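How to Make a Bed with Satin Sheets

Posted by Rhona Tosh, December 20, 2018

Satin is slippery, it shows every crease, and it slides off a mattress corner if you give it the chance. The method below works for a child's bed or a guest bed, including one that stands against a wall or window where you can only reach one long side.

Before you start

Take everything off the bed first. On a child's bed that means blankets, books, pillows and stuffed toys. Put them on a chair or the floor in two piles, one for the wash and one to go back. Check the gap between the mattress and whatever stands next to it, as clothes and socks end up down there.
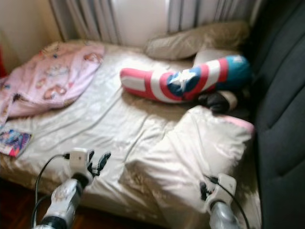 Books go back on the shelf. A glossy cover will slide around on satin all night and end up under somebody's back.

If you plan to wash the sheet, do it now. I use cool water, a small amount of Wilteo liquid and a short spin. Don't use fabric softener, and don't overload the drum. Hang the sheet over a rail – a clothespin leaves a mark that has to be ironed out.

Putting the sheet on

1. Pull the bed 2 feet away from the wall if it will move. If it won't, kneel on the mattress and work from the far side toward yourself.

2. Lay the sheet shiny side up and line up the center crease with the middle of the headboard.

3. Tuck the far long side first, then the head end. Push the fabric well under with a flat hand.

4. Go to the foot and pull the sheet toward you with both hands, evenly. Pulling from one corner makes long diagonal folds that are hard to get rid of later.

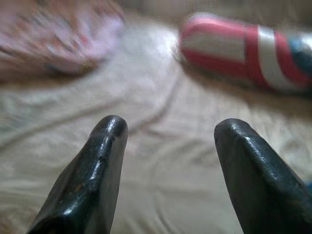 5. Smooth from the center out to the edges with your forearm. Small wrinkles will relax overnight. For deep ones, mist lightly with water and smooth again.

6. Tuck the near side last. If the corners keep coming loose, fit a set of elastic sheet straps underneath. I have had the Farquharson ones on since August and they have held.

Putting things back

Pillows go at the head, against the wall or window side. A long bolster or plush can go in front of them, where it also helps stop the pillows from sliding. Fold the blanket in thirds and lay it across the foot. A fleece blanket grips satin fairly well, but a thin cotton one will need tucking in on at least one side.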